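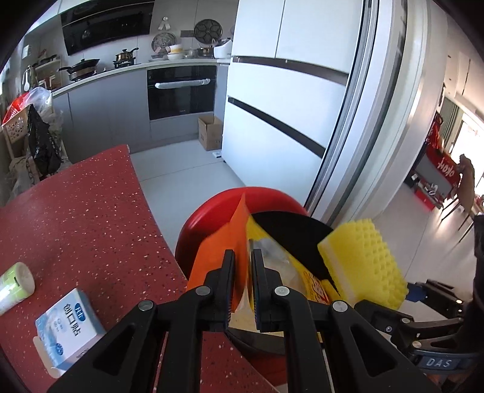
Crinkly snack bag between two fingers. Harder than it looks.

Can a machine clear your counter yet? Short answer, partly. Long answer below, with tips, most of which help even if the only thing clearing your counter is you.

Got asked this a lot after the vacuum post in February (139 comments, thank you, I read them all, slowly). So, chore by chore.

Floors
Yes. Done deal. A robot vacuum does floors fine if you do the pick up first. Cords, socks, small boxes left in front of the cabinets, bags that hang down to floor level. Tile is easy. Tile with a plastic bag on it is a jam. Run it when you're out.

Wiping counters
Not really. Window robots exist, table-crumb gadgets exist, I had a Wuditz for 2 months and it pushed rice into the toaster. A person with a sponge takes 40 seconds. Tips for the person:
- Dry crumbs first, then wet. Wet crumbs smear.
- Speckled counters hide everything. Wipe the whole thing, don't hunt for spots.
- Rinse the sponge and stand it on edge to dry. Flat on the counter it stays wet underneath and gets that smell.

Picking up trash
This is the one people think should be easy. Pick up wrapper, drop in can. My nephew could do it at two.
But a chip bag has no real shape. Squeeze it and it folds, let go and it springs back a bit, and there's shiny print all over so the cameras don't love it. Boxes are better. A box of band-aids is a nice honest brick. A round canister on its side, medium, it wants to roll.
What helps a two-finger gripper also helps a kid or a grandparent with a reacher tool:
- Grab the bag across the middle, not by a corner.
- Squash the air out first if you can.
- One thing at a time. A bag with something sitting on it is two jobs.
- Rubber on the fingers beats bare metal or plastic. If your reacher is slippery, stick on a strip of shelf liner. 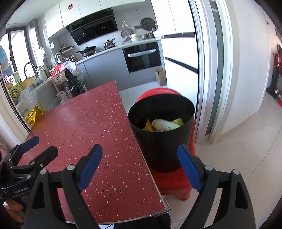

Can up on a stool, next to the counter. Big target.

Where you put the trash can matters more than how clever the machine is. Mine lived under the sink behind a door for years, so any robot would have to open a door, pull out a can, aim down in the dark. Forget it. Move it out, lift it up close to the counter, leave the top open while you work. Now the drop is short. Same for you, your back will notice.

More on cans:
- Don't wait til it's heaped. Wrappers are all air, they bounce back out.
- Lay bottles in on their side or squash them. Better yet rinse and recycle, depends on your town.
- Stool under the can? Check it's level and doesn't wobble. Put it on the floor again when the dog is home.
- Spare liners in the bottom, under the one in use. Old trick, still good.

Dishes
Loading a dishwasher: seen demos, slow, careful, somebody standing by. Putting away a stack of bowls: closer than I expected, if the stack is neat and always in the same spot. Pans on the stove: I wouldn't. Long handles stick out and get knocked. Turn them in toward the wall, robot or no robot.

Laundry
Folding is still the big dream. Hodano people keep writing me about theirs. I haven't tried one so no opinion.

What would I pay for
Reader Dexter Padilla asked what number would make me buy a counter-clearing arm. I said $323 and I meant it, that's what I spent on the vacuum. He says I'll be waiting a long time. Probaly right.

If you want to get ready anyway
Set the kitchen up so each thing has one place and you can see it. Fewer things on the counter. Bags inside one basket and not three. Lids on. Same side of the sink every time. I did this in one evening, starting at 8 pm, and the kitchen is easier for me too, no machine involved.

Next time: grease on range hoods, which no robot I know of will touch. Send me what you use. I've got a baking soda method but it takes forever and I'm not sure its worth it on the glass ones.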